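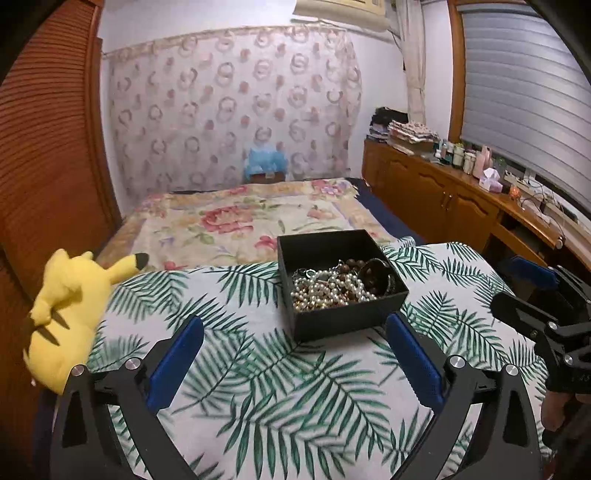
Posted by melur_t (Melur Tambunan) – 2630 posts – Jewellery & Trinkets board

Right, I need opinions. Every necklace I own lives in one black box and it's got to the point where I pull out one string of pearls and the whole lot comes with it. I want to get it sorted before November as we've got a wedding to go to. Do I untangle first or buy storage first?

brernora
Untangle first! Tip it all out on a light cloth so you can see what's what, then lift the wooden beads and the bangle away before you touch the pearls. Fine chain last, with a pin and a cup of tea.

Setiawan70
Disagree, sorry. Get the storage first or it'll all go straight back in the box (ask me how I know). I hung mine on 30 cup hooks inside the wardrobe door and I've not had a knot for 2 years.

brernora
Not pearls though – they shouldn't hang, the thread stretches. Lay them flat.

Setiawan70
Mine are plastic, they can hang all they like.

melur_t
Ha, most of mine are plastic too I think, apart from one strand that was my gran's. No idea which it is at the moment! Had it all on the bed this afternoon and here's how far I've got, so not very. 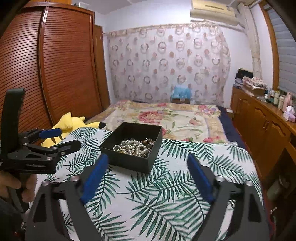 Pearls at the front, gold and silver bits at the back, Pikachu supervising

zalance
Love the palm leaf blanket. Rub the beads very gently against your front teeth to find gran's, real ones feel a bit gritty.

brernora
Please wipe them first, zalance.

inow
I'd just cut the cheap ones and restring them, life's too short.

melur_t
Inow, no! Going in with the pin after tea. Still undecided on the hooks.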